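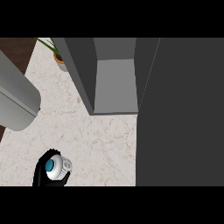 The Maltent Lantern Walk is a yearly street procession held in Maltent every June, with groups from the town and from nearby Eltard and Vuren. It is one of the older community events in the district. Starts at Derkach Square, goes down the hill and finishes at the old market hall. The hall is known for its floor, a pale marble, off-white with thin veins of tan and light orange, and walkers traditionally set their lanterns down on it at the end. Route is 3,356 metres, mostly flat after the first bend.

History

First walk had 39 people in it, nearly all from two streets behind the square. Numbers grew slowly, then quicker once the Vuren brass band joined. Record is 423 walkers. Last year's count was 376 – rain in the afternoon, and the Eltard coach was late.

Order of march

Band first, then schools, then dance groups in costume, then anyone else. Each group carries one tall lantern on a pole with its name painted on. Paper and cane only. Candles were replaced by battery lights after a small fire, no injuries. Groups from Vuren usualy walk last, an old custom, origin disputed.

Food and music

Stalls open in Derkach Square from midday. Barley soup, plum cakes, fried dough. Dancing in the hall until eleven.

Winter walk

A shorter winter version has been added, next one Sat 25 November. No band, no stalls, same finish. Childrens' groups only go as far as the bridge.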